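Bildergalerie: Schlafzimmer und Bettwäsche im Gästehaus Louro

Stand: März 2024

Das Gästehaus Louro stellt auf dieser Seite Einblicke in die Vorbereitung seiner Schlafräume zur Verfügung. Zuständig für Wäsche und Ausstattung ist Dayana Urrego. Die Betten stehen mit der Längsseite an der Wand, bezogen wird in gedeckten Farben – Olivgrün für das Spannbetttuch, Blau für die übrigen Textilien.

Bett mit grünem Spannbetttuch und blauem Stoff 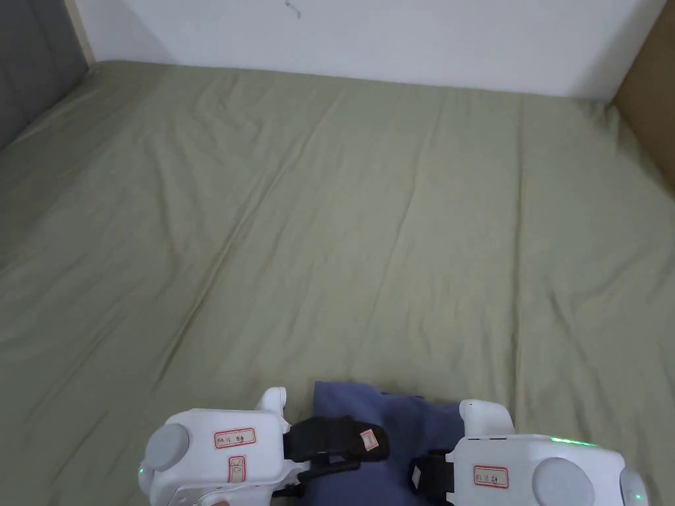

Der Wäschebestand des Hauses umfasst 200 Spannbetttücher und wird jeweils im Juni überprüft. Beschädigte Stücke werden ausgesondert und nachbestellt.

Kopfteil, grau gepolstert, mit senkrechter Steppung
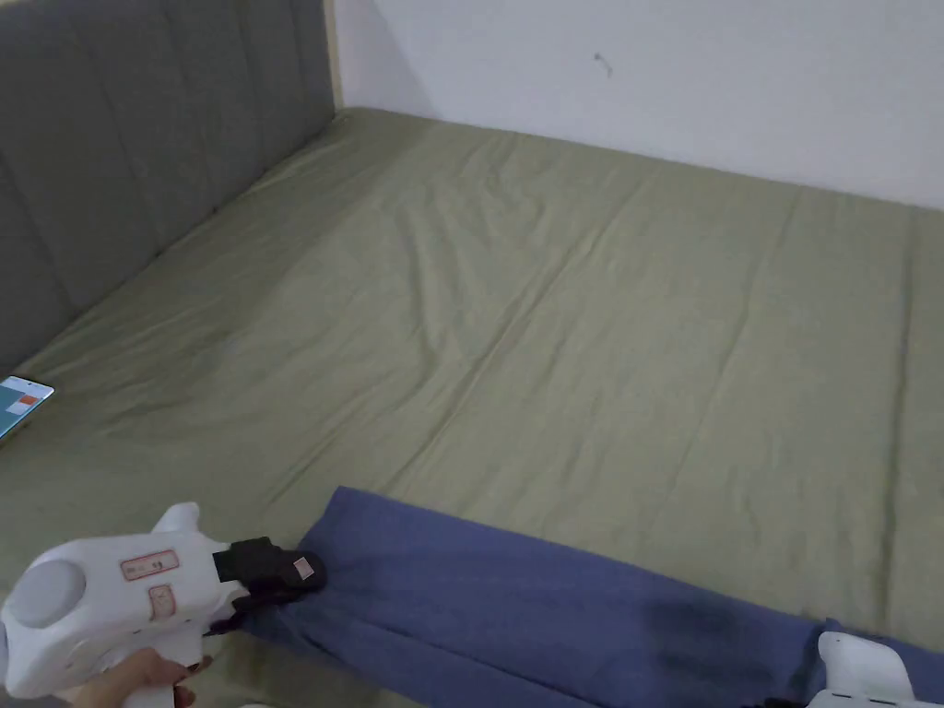

Für die Polster gilt eine gesonderte Pflegeanweisung – sie werden trocken abgesaugt und nicht mit Reinigungsmitteln behandelt. Textilien mit Flecken gehen getrennt in die Wäscherei Flilto. Anfragen zur Ausstattung der 11 Zimmer nimmt die Hausverwaltung schriftlich entgegen.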